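About Winbridge

We are a small language school. We teach French and Spanish to adults, mostly adults who have already tried to learn a language at least once and came away with a workbook, a headset and not much else. If you have read the About pages of other language schools you will have noticed that they all promise the same thing, and that the promise usually has a number of weeks in it. We would like to go through some of those promises here and tell you which ones we believe.

Fluent in three months

We don't believe this one. We have met people who made great progress in three months, and every one of them was either living in the country or had spoken a close cousin of the language since childhood. An adult with a job and a commute, starting from nothing, will be able to order lunch, ask for a room, follow slow speech on a familiar topic and get badly lost on the telephone. We think that is a respectable result for a winter's work. We just don't call it fluency, and we get suspicious when a school won't say what it means by the word.

When Marcelle Cordier started Winbridge, the first brochure had the word "fluent" in it in two places. She took both out before the second printing, after a student asked her to point to someone in the building who had become fluent there. She couldn't, so out it went.

Learn the way a child learns

Children take years, make mistakes all day long, and have several adults following them about who find the mistakes charming. Very few of our students have that arrangement at home. Adults can read, can be told a rule and use it the same evening, and can decide what they want to talk about. We teach grammar. We teach it in English when English is quicker. Some people find this old-fashioned, and they may be right, but we have sat through a good many lessons where a teacher mimed the past tense for twenty minutes and we don't want to do that to anyone.

The 2000 most common words

You will see this figure on a lot of posters, usually with a percentage attached. Learn these words and you will understand most of a conversation. We use a word list ourselves, so we are not against the idea, but the arithmetic is slippery. The common words are common in every conversation, and the rare one is often the word the conversation is about. Knowing "the," "with," "he," "said" and "yesterday" will not help you much if the sixth word is "foreclosure." Our list is called Sasten, after the street where we rented our first room. It begins with the usual words and then branches early into whatever you need. A nurse and a wine importer should not be studying the same second page.

Apps

Students ask us about apps in nearly every first meeting. Our view is that they are good for vocabulary on the bus and poor at almost everything else, and that a long streak mainly shows you are good at keeping a streak. We tried building one of our own a while back, under the name Revinell. It reminded people to practice and gave them a small badge. People practiced the badge part. We kept the recordings, which were good, and dropped the rest, and enrolled students can still download them as plain audio files with nothing attached.

Small classes

Every school says its classes are small. Ask for the number. Ours is 7, and when an eighth person signs up we either open another group or ask them to wait. Waiting is annoying and we lose students over it. We also lose some money, and Quentin Gilbert, who keeps the timetable and teaches the evening Spanish groups, has argued more than once for raising the limit. He has also taught a group of twelve elsewhere and admits he can't remember what half of them sounded like.

Native speakers only

We hire native speakers and we hire people who learned the language as adults, and we are not convinced the first kind is better. A teacher who once struggled with the subjunctive can often see exactly where you are struggling with it. What we look for is whether the person can explain something a second way when the first way has failed. We watch each candidate teach a real class before we decide, and we pay them for the hour.

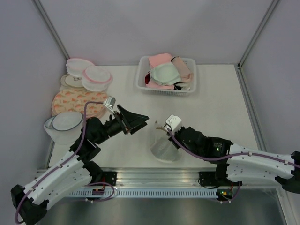
The same goes for certificates. We will prepare you for an outside exam if an employer or a university has asked for one, and we will tell you what the exam rewards, which is partly language and partly knowing the exam. We don't issue a certificate of our own. A few students have asked for something to frame, and we understand that, but a piece of paper from us would only prove that you paid and turned up.

What a term looks like

A term is 24 lessons, two a week, and each lesson runs ninety minutes with a short break. Morning groups meet at 9:30 and evening groups at 6:30. New beginners' groups open in January and September. If you already know some of the language we would rather talk to you for fifteen minutes than give you a placement test, and we do that by phone or in person. Online tests tend to put nervous people too low and good guessers too high.

There is homework. It takes an hour or so a week, and we can tell when it hasn't been done. Students who skip it still learn something, more slowly, and we don't scold.

We also run Tanguy, a conversation table for anyone past their first year. It is not really a class. You come, you talk, a teacher sits with you and writes down the things that went wrong, and at the end you get the sheet. Some people hate the sheet. The ones who keep their old ones tell us the same three mistakes turn up for months, and then one of them stops.

Prices and leaving early

Our prices are on the fees page, and they are the prices. We don't run sales that end at midnight. Books are extra and you may buy them used. If you stop before the third lesson we refund the term less the lessons you attended. After that we don't, except for illness or a move, and then we would like to hear from you as soon as you know.

If you are still undecided, come and sit in on a class. There is no charge, and we won't call you afterward unless you ask us to. Write to the office with the language and the time of day that suits you, and Quentin will send back a list of the groups with a spare chair.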